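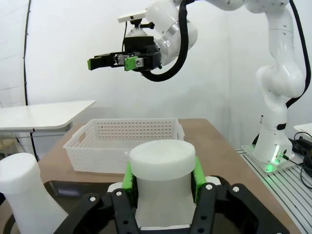
ovolico wrote:
Then the ferry is done for, as far as I'm concerned. If the dock at Triltero is gone, there's no second place on that coast with auto-return turned off long enough to park a boat.

pell_64 wrote:
The dock isn't gone. It got moved to the north side when they redid the harbor. I was standing on it Monday. Your landmark drops you in the water and you gave up.

ovolico wrote:
I did give up. I was in the water.

marrowbone wrote:
For anyone trying to get there, the old landmark is useless, so search for Unent on the map and fly east over 4 regions. Turn your draw distance down to 64 first or the last crossing will eat your boat and leave you sitting on nothing, drifting toward Lâm in a dignified pose.

pell_64 wrote:
64 is way too low for sailing. I run 300 and cross fine.

marrowbone wrote:
You run 300 and you crash every single race. We have all seen you do it.

pell_64 wrote:
Twice.

tansy wrote:
Can we go back to the ferry? The owner told the group it costs too much to keep both the terminal and the lighthouse, and the terminal is 105 prims of luggage carts. I like luggage carts as much as the next person but I would save the lighthouse.

ovolico wrote:
Disagree. The lighthouse is a cylinder with a lamp on it. Anybody could rebuild it in an evening. The carts had a script where the suitcases fell off and complained.

tansy wrote:
They complained in local chat. To the whole region. At 3 in the morning.

ovolico wrote:
That was the best part of living there.

marrowbone wrote:
I have a copy of the carts, by the way, no transfer. If someone gives me rez rights at the new dock I'll put out one. With the volume off.

tansy wrote:
One. I'll ask the group tonight.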